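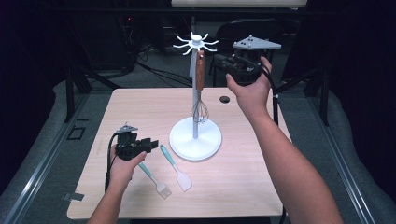 When I started with imitation learning, I believed the policy was the difficult part and the demonstrations were the boring part. After this spring I think about it the other way round. We spent most of May on one small task, hanging kitchen tools on a rack, and almost everything we learned came from how the data was recorded.

The task is easy to say. Some utensils lie on the table, the rack stands in the middle, and each tool should go on a hook. For a person it takes a few seconds. For a policy it is unpleasant, as the hole in the handle is small, the hook is curved, and the last centimetre is often hidden behind the gripper itself. A tool that is held with five degrees of error looks fine until the moment of hanging.

We record with hand-held grippers, one in each hand, and a camera at the head. At Nisano, where I work, we also have a teleoperation set (we call it Undel, after an old project), and I collected with it for the first half of the year. It is precise but slow. My own record was a bit more than four demonstrations in ten minutes, and afterwards my shoulders hurt. With the hand-held devices I can do the same number before the tea is ready.

But fast data is not always good data. Our first set had 1,000 demonstrations and the policy from it was disappointing. It picked up the brush very well, moved to the rack, and then stayed in front of the hook, shaking a little, like someone who forgot why he came into the room. I lost two weeks on changing the network. The network was innocent.

The problem was in my hands. When I hang a whisk with the gripper, I do not look for the hook slowly. I arrive, I touch, I feel through the device that it is a little wrong, and I correct it with my wrist. The camera sees almost nothing of this. So the policy learned a motion which depends on a feeling it does not have.

We tried two changes. The first was to make the search visible: I stop a short moment before the hook, turn the handle so the hole faces the head camera, and only then go in. It feels silly to do, and for the first hour I forgot it all the time. The second was to record corrections on purpose, starting from a bad grasp or from beside the hook. These clips are ugly and I used to delete them.

With the new recordings the shaking is mostly gone. The policy still fails if the free hook is at the back of the rack, and the spatula is harder for it than the whisk, which I cannot explain yet. My guess is the flat blade, because it swings differently when the arm stops, but a guess is all it is.

On Tuesday I will repeat the test with the Ragnarsson rack, which has straight hooks and a heavier foot. I also want to train on only the corrections, without any clean demonstrations, to see how bad it gets. If somebody has tried this already, please write me, I would like to save the electricity.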